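Washing and storing puffy coats, quilts and sleeping bags at home

Getting these written down before August is over and everybody wants the closet space back. Quick notes, no particular order.

Read the tag first. If it says dry clean only, believe it. Most down and nearly all polyester fill can go in a machine, but it has to be a front loader or a top loader with no post in the middle. The post grabs the fabric and pulls seams. Lost a good quilt that way, stuffing all over the drum.

Empty every pocket, inside ones too. Zip all zippers, close the velcro. Velcro left open will chew up thin nylon in one wash.

Collars and cuffs – do those by hand before anything goes in the machine. Drop of dish soap, warm water, old soft toothbrush, small circles. Leave it 10 minutes, wipe off with a damp rag. Don't scrub at the stitching, that's where feathers get out.

Soap: less than you think. Half the usual amount, liquid only. Powder doesnt rinse out of thick fill and you get stiff patches. No fabric softener, ever. It coats the down and it goes flat. I use the Sipos wool wash because the store here carries it, any mild one is fine.

Cycle is gentle, cold or barely warm, extra rinse. Then another extra rinse. If you squeeze a handful and still see suds, run it again. Low spin at the end to get the water out, and carry it in a basket with both arms under it. Never lift a soaked coat by the shoulders or the hood. All that weight hangs on the inside seams and they tear where you can't see it.

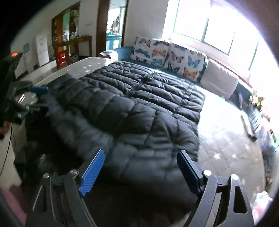

Drying takes forever. Plan on 3 hours for a coat, more for a quilt. Lowest heat the dryer has. Put in clean tennis balls or those wool dryer balls, and every half hour take the thing out and break up lumps with your fingers. Pinch and pull, pinch and pull. Shake it. Back in. When you think it's done give it one more round. Damp down in the middle of a baffle smells like a wet dog by morning and then you're washing it again.

No dryer? Flat on a rack, out of the sun, flip it often. Takes days. Polyester only, I wouldn't try it with down. Or use the laundromat, the big machines at the one on Ferkmont Road are better than mine anyway.

Small holes. Do not pull the feather out! Push it back from the other side, pinch the spot and rub it a bit so the weave closes. For a real tear use nylon repair tape, corners cut round so they dont peel. Wipe the fabric with rubbing alcohol first, let it dry, press hard. Duct tape works on the trail but the glue is a mess later. And no iron on this stuff, it melts.

Seam coming open – polyester thread, thin needle, tiny stitches in the old holes if you can. Dab of seam sealer over it.

Storing. Loose on a wide hanger, or in a big cotton bag. Old pillowcase does fine for kids' jackets. Vacuum bags are OK for a move or a couple weeks, not all summer. Fill that's been squashed for months never really comes back all the way. Cedar blocks if you have moths, sand them lightly once a year so they smell again. Keep mothballs out of it, you will never get that smell out.

Attic is too hot, basement is too damp. Under the bed in a breathable box is the best spot in our house. The Hasia zip boxes fit under a normal frame, the tall ones don't, measure first.

Gone flat over the winter but not dirty? Skip the wash. Ten minutes in the dryer on low with the balls, then hang it in the bathroom doorway overnight.

Waterproofing next time, and what to do about a stuck zipper (candle wax, mostly).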